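TRAY TALK - speaker notes, Esther Makokha
Verkville toy library meetup, October. Slot is 20 min. Don't run over again.

Open: who has a drawer of small stuff that goes everywhere. Hands up. Wait for the hands, don't rush it.

Say early: talk is about trays. Plain cafeteria tray, raised edge, counter. Toys on the tray, job gets done on the tray, all of it goes back on the shelf from the tray. That's the whole system. Rest is detail.

Our numbers, say them once and move on. 207 toys on loan list. 3,911 loans since we opened. Most trouble comes from the little pieces, never the big ones. (Do the Bakilana story here if people look sleepy. Puzzle, bus, missing ear. Keep it short.)

Start with balls. Balls are the worst. They go under the fridge, behind the stove, down the hall. Rim fixes most of it. Low rim is OK for wiping, you want your hand to get in flat. No rim = chasing.

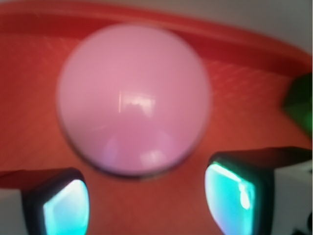 Does the rim need to be high to hold a ball?
A low one is enough if the counter is level and you set the ball down gently. Toss it in and it will jump any rim you can buy.

If someone asks about towels under the tray: fine, damp dish towel, stops the sliding.

Next bit, sorting. How we lay a tray out. Like with like is what everyone does first and it's slow. Better to leave gaps. Hand has to get round each thing. Crowded tray, you wipe the tops and skip the sides, every time.

Push buttons. Big round ones, colored tops. Kids love them, we lend them a lot. Turn-taking games, quiz nights, one family uses theirs for "dinner's ready". People wipe the dome and stop. Dirt sits in the seam where the color meets the base. Cotton swab, go all the way round. Never dunk. Never spray straight on, spray the cloth. Batteries out first if you can get at them!!

Green cradle block gets its own mention. Scooped middle collects crumbs, esp. cracker. Finger in the cloth, one pass along the curve, one pass each end. 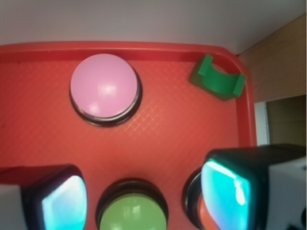 Pink button, green top at the near side, cradle block in the corner.

Pause, drink water.

Cloths. Microfiber, any brand, I'm not selling anything. Valeck bin is for clean ones, Evell bin is for used ones, yes I know the names are silly, they are just what was printed on the bins when we got them. Point is 2 bins and never mix. Wash cloths without softener. Shake them outside first. Lint on the cloth ends up on the toy, and then you're wiping lint around for ten minutes.

Where to work: near a sink if you have one. Tray stays up on the counter, sink is for wringing out only. Watch the end nearest the basin, light things go at the far end if you can. I forget this one all the time so say it like I don't.

Dimpled balls take longer then smooth ones. Soft toothbrush, little bit of dish soap on the brush, rinse, roll it in a dry cloth. Don't scrub in circles, just go over it.
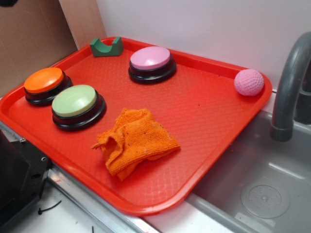 Counter by the sink: three buttons, cradle block, dimpled ball, orange cloth.

Ask the room: what do you do first? Someone always says the biggest thing. Fine. I do the ones with electrics first while the cloth is barely damp, then blocks, then balls last as they're going to get properly wet. Order matters less than doing it the same way each time.

The tray itself. Everybody forgets the tray. Patterned floor is good for grip and bad for crumbs. Soft brush, go both directions of the pattern. Corners by hand. Then flip it over and do the underside, it's been sitting on a counter all day.
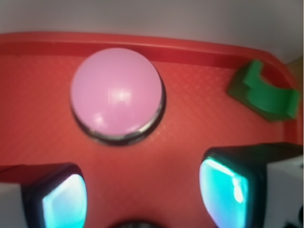 Patterned floor and rounded corner. Brush both ways here.

Putting back. Check against the card in the bag, not your memory. Anything still damp waits by the window, bag stays open. If a peice is missing write it on the card right then.

Questions, till 7:15 or they turn the lights off. Likely ones: vinegar (ok on blocks, keep away from batteries), dishwasher (check the toy, mostly no), wooden toys (separate talk, ask me after).

Sign-up sheet is by the door. Bring pens, last time had one.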